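Breaking in stiff ankle boots without wrecking my heels??

zgazal_k
ok so need help fast. wedding thing in August, on my feet from 2 pm till late

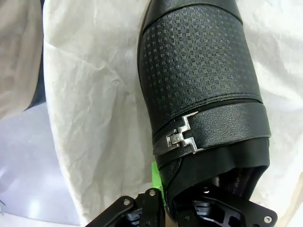 the boot, strap and buckle side

Love them but they're killing me. Back of the heel is raw after one trip to the store. Wore them 60 minutes, tops. Is there a trick or do I just suffer

ozzie.caputo
Thick socks and a hair dryer. Put on two pairs, warm up the tight spots, walk till they cool off. Did it with my work boots, fine in a weekend

trititz
^ careful with that. Looks like synthetic to me and heat can mess it up – mine went shiny and the glue let go at the toe. Real leather gives, fake stuff mostly doesn't

ozzie.caputo
low heat, obviously. not holding it there for an hour

trititz
you didn't say low heat

firouzeh_f
Skip the dryer. Short wears around the house, 20 min, then off. Moleskin on your HEEL not on the boot, it peels off the lining every time. And put it on before it hurts, once the skin is open you're done for a week

zgazal_k
moleskin is the fuzzy tape right? by the foot powder?

firouzeh_f
yep. cut it bigger than you think and round the corners

mojtaba60
Are they the right size though. Heel rub is half the time from the foot sliding. Insole in the back, or wear the strap a bit tighter if it adjusts. My sister Zohreh went half a size down in the same kind of boot and all her trouble stopped

ozzie.caputo
half a size down for a boot that already hurts, great plan

mojtaba60
if it's SLIDING yes. if toes are squished then no. read it again

zgazal_k
toes are fine, it does slide some. hadn't thought of that. no half sizes left at the store tho

mojtaba60
then heel grips, the stick in kind. couple bucks. clean the spot first or they roll up on you

trititz
and bring flats in your bag. seven hours in anything new is alot

zgazal_k
ok ordered grips and moleskin, no dryer for now – sorry ozzie. will post after I've done a few evenings in them

ozzie.caputo
your feet lol. still say it works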